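Section 4: Changing how your Zandness feed is displayed

Use this section to switch between list view and tile view, and to set who sees your older posts. You need version 52 or later of the app.

4.1 Switching the view

1. Open Zandness and tap your profile icon.
2. Tap Settings, then Display.
3. Choose List or Tile. The feed reloads in a few seconds.
4. If the old view comes back, sign out and sign in again.

Note: Tile view crops every photo to a square. The original file is not changed, and tapping a tile opens the full photo. 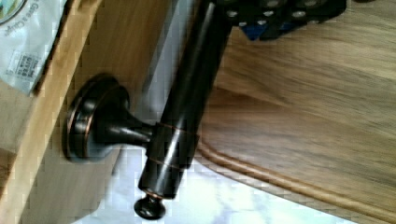 Dark bronze rod and round mounting base on wood.

4.2 Adding a caption

1. Tap the photo, then tap Edit.
2. Type your caption. The limit is 150 characters, including spaces and hashtags.
3. Tap Save. In tile view, only the first 80 characters are shown.

4.3 Limiting older posts

1. Go to Settings, then Privacy.
2. Tap Older Posts and choose Followers or Only Me.
3. Tap Apply to All.

Caution: Apply to All can't be undone in one step. To make a post public again, you have to open it and change its setting by itself.

Note: If your account is linked to Sisex, posts already shared there keep their own privacy setting. Change the colour theme and language in Section 5.

Last revised 21 April 2018 by Bernice Mensah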